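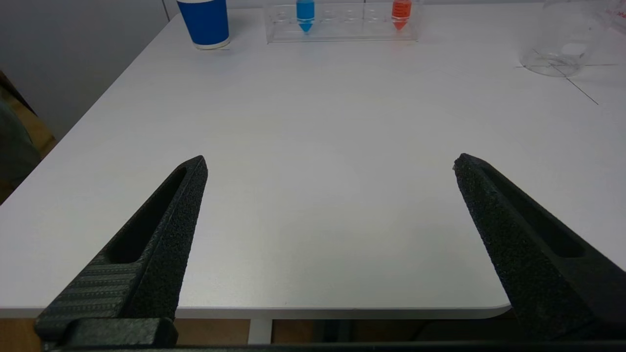
In Praise of the White Table

1/1/18

I love a white tabletop. I love it the way other people love a good knife or a cast iron pan, and after a whole December of cooking, wrapping and feeding people on mine I love it more than ever.

We bought ours from a little shop in Flostside three years ago, for $200, and I was told by just about everyone that I'd regret the colour. It'll show everything, they said. Well, yes! It shows everything, and I'm all for it. A crumb on a dark table can sit there until the weekend. On white you see it, you wipe it, you get on with your day.

And look at what it does for ordinary things. Put down a royal blue paper cup, the kind you throw in the picnic bag without a second thought, and suddenly it's the best blue you've ever seen, with its white base band and a soft grey shadow beside it. You don't need a vase or a centrepiece or one of those $600 runners I saw in Condia (I did go back and check the tag). A cup will do.

My other firm belief is that the middle of a table should be left clear. Push the cups and bits and pieces to the far edge and keep a good wide stretch free in front of you, because that's where the living gets done: rolling out pastry, sorting the mail, a jigsaw, somebody's homework. I've sat at beautiful tables so loaded with candles and bowls there was nowhere to rest an elbow, and I always come away a bit sad for them.

I'm fond of a rounded front edge too. Square corners look smart in the catalogue, but I lean on my table for hours and my forearms have opinions.

White does ask a little of you. Turmeric is a worry, and so is beetroot. I keep a damp cloth by the tap and use it constantly, and I've come to enjoy that quick sweep across the top before bed. It's my favourite chore by a mile, and I'd happily do it twice.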